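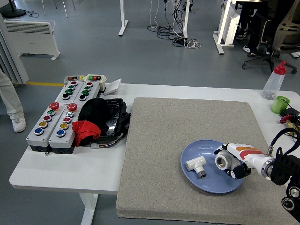

4.2 Connecting the Jorna 318 filter to the cold water line

1. Close the isolating tap beneath the sink and open the kitchen tap to release pressure.

2. Wind thread seal tape clockwise onto each male thread.

3. Fit the tee and tighten by hand, then a further quarter turn.

Caution: Do not exceed 500 kPa. Where mains pressure is higher, a licensed plumber must install a limiting valve.

Note: Replacement washers are listed under part no. 747.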